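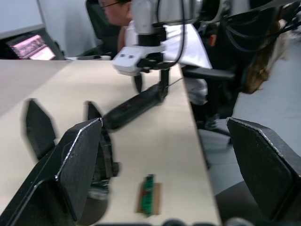
*A narrow green circuit board on a small brown pad.*

**Ekadach Opens Its Short Fiction Guides to Every Reader in Dradside**

DRADSIDE, July – Ekadach, the study guide publisher, is thrilled to open its full shelf of short fiction guides to anyone with a Dradside library card. That means 960 guides, free to read at home or in class, with chapter notes, character maps and discussion questions written by working teachers!

The collection grew out of the Vitale reading program, where 2,307 students tried the guides last school year and sent back pages of comments (many of them funny, plenty of them useful). Their favorite request, longer notes on endings, has already been added to more than 40 titles.

Briven, the online reader that carries the guides, now lets book clubs mark up a shared copy and leave notes for each other between meetings.

Readers can sign up at any Dradside branch desk until 8 p.m.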